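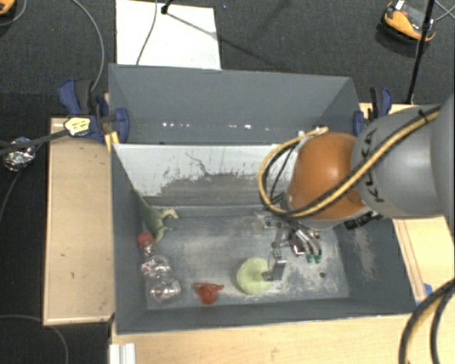
The second reporting period of the Gundura project was devoted to the comparison of end effectors for picking mixed household items from a deep bin. Two grippers were under evaluation: the Davusau parallel gripper, fitted with metal fingers, and the Ambaye suction unit. Both were mounted on the same KUKA arm and tested against the same object set, which includes a clear plastic bottle with a red cap, a green toy dinosaur and a pale yellow-green toy ring. The ring was retained in the set at the request of the Prosusbridge site, where thin, open shapes account for most failed picks.

A total of 354 pick attempts were logged between April and June. Of these, 183 were made with the Davusau gripper and the remainder with the Ambaye unit. The Davusau gripper completed 157 of its attempts. Its remaining failures were concentrated on objects lying against a bin wall, where the fingers could not be lowered without contact. Results for the suction unit are still under review and will be supplied with the next report.

Work on the controller fell behind schedule. The force limit used during descent was found to be set too high in the early runs, and 40 attempts were repeated after it was corrected. The repeated attempts are excluded from the totals given above.

No change to the approved budget is requested. The next period will cover narrower fingertips for the Davusau gripper and a revised approach path near the walls. Questions on this report should be directed to Lachlan Whitcombe, project lead.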